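Workshop tips: recording pick-and-place examples with small parts

These notes come from the Hutik bench at Inier, where we collect demonstrations of switch handling for a learned policy. The current set holds 1548 usable episodes. Another 311 were thrown out, most of them for faults you can avoid at the bench.

Write the task sentence before recording anything. "Pick up the switch and hold it level" is a task. "Handle the switch" will be read differently by each operator, and the data will show it.

Wipe the fingertips at the start of a shift and again after lunch. Skin oil and packing dust both change the grip on smooth plastic.

Vary the start position on purpose. Operators drift toward a favorite spot within an hour. We use a printed grid and a shuffled list of cells, taped next to the keyboard.

Hold the part across its body and keep the fingertips off the front of the button. Clear housings scratch easily, so retire a part once the scratches show up in the wrist view.

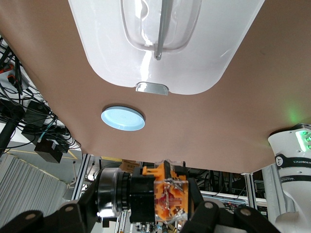 Push-button switch held sideways in the gripper, button head to the left, orange contact block to the right.

Check the wrist view at full size before each batch. The part should stay in view from grasp to release. If the fingers hide it, change the approach angle and leave the camera mount alone. Moving the mount means a new calibration and a new dataset folder.

Keep the failed grasps, but label them. A slip followed by a clean recovery is worth having. A slip followed by the operator reaching in by hand gets deleted.

Stop at 400 episodes per operator, then switch. Trinidad Echeverría found in August that one person's wrist habit had spread through most of the Pestdale set, and it took 2 extra sessions with other operators to balance it.

Back up before shutting down the controller. Compare the episode count on the drive with the count in the log. If they differ, find the missing files before the next shift starts.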